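Tierney Round Meeting Table, White
Product code 309, in stock

I'll admit I was a rectangle person for years. Then we put the Tierney in the middle of our own office and I haven't gone back to my desk much since — everybody drifts over to it with their cables and their coffee and just sort of stays. It's a big white round top with room for people to work from any side, and being round you never get stuck with the bad corner (I always got the bad corner).

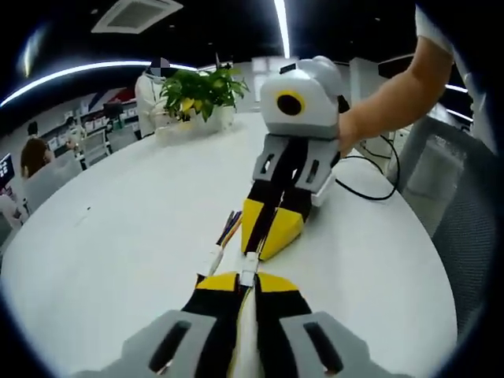 I get asked a lot about chairs. We use grey mesh ones, and the colour sits nicely against the white without looking like a dentist's waiting room. A plant helps too! Ours goes in a long white planter, and yes, I do forget to water it.

The other thing I really like is the narrow panel set into the top. Have a think about which way you want it facing before the delivery crew leave, as turning the table by yourself is a two-person job and a bad mood. For cleaning, a damp cloth and a bit of dish soap will do. Skip the scouring pads, please. 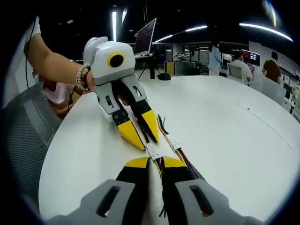

Chelsea Fairclough wrote to us in June to say she'd ordered one for her studio and wished she'd measured the doorway first, but that she'd buy it again tomorrow in the same colour.

So measure the doorway! Delivery is $126 in the metro area, allow 14 days, and Colm Scanlon on our order desk can organise a Saturday drop if you ring ahead.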